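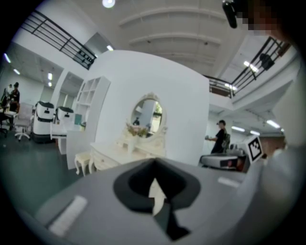

A dressing table with an oval mirror and a small white stool.

What Is a Dressing Table?

A dressing table is a piece of furniture for getting ready. People sit at it to brush their hair, put on earrings or tie a ribbon. It is also called a vanity. Most dressing tables have three parts that go together: a table, a mirror and a seat.

The table

The top of a dressing table is flat so that things can stand on it without falling over. Under the top there are usually drawers. Small things go in the drawers, such as combs, hair clips and cotton balls. A desk has drawers too, but a desk is made for writing and reading. A dressing table is made for looking in the mirror.

Look at the edges of the dressing table in the first picture. They are not straight. They curve in and out. Curved edges like these take more work to make than straight ones. Long ago, a woodcarver cut every curve by hand with a saw and small sharp tools called chisels. Today many curves are cut in a factory.

The mirror

A mirror is a sheet of glass with a very thin layer of metal on the back. Light passes through the glass, bounces off the metal and comes back to your eyes. Without the metal layer you would look straight through the glass, the way you look through a window.

Mirrors can be round, square or oval. An oval is like a circle that has been stretched. A tall oval mirror shows your head and shoulders well, which are tall and narrow too.

The part around the glass is the frame. Some frames are plain. Others have carvings. A carving that curls around like a snail shell is called a scroll. Flowers are another favorite, and roses come up again and again on old furniture. The decoration at the top of a mirror is called a crest.

The stool

A dressing table stool is low and has no back, so it can slide out of the way. The top is often padded and covered with cloth. This is called upholstery. Some stools have legs that bend outward at the top and inward lower down. These are cabriole legs. The word comes from a dance step that looks like a goat jumping.

Flowers on the table

Many people put flowers on a dressing table. Real flowers need water, and the water must be changed. Artificial flowers need no water, but they do collect dust. Roses and daisies are easy to tell apart. A rose has many petals folded over each other. A daisy has thin petals around a middle like a button. 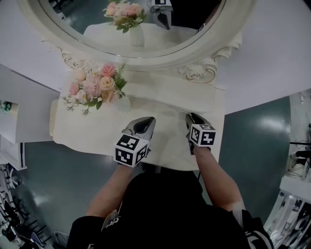 How to Dust a Dressing Table

1. Ask a grown-up first. Vases and mirrors can break.
2. Move the small things to a bed or a chair.
3. Wipe the top with a soft, dry cloth. Start at the back and come forward.
4. Use a clean, dry paintbrush for the carvings.
5. Put everything back.

Words to Know

Vanity: another name for a dressing table.
Scroll: a carving that curls.
Crest: the decoration at the top of a mirror.
Upholstery: padding and cloth on a seat.

Last updated: March 2026

Print this page | E-mail this page

Comments (3)

Verna Montoya
My class of 16 read this together. They all wanted to draw cabriole legs afterward.

Torbjørn Isaksson
My grandmother's dressing table had two little drawers and one of them always stuck. Rubbing a candle along the bottom edge of the drawer helped.

Poonam Dhillon
Could you do one about wardrobes next? My son is 7 and asks why ours has feet.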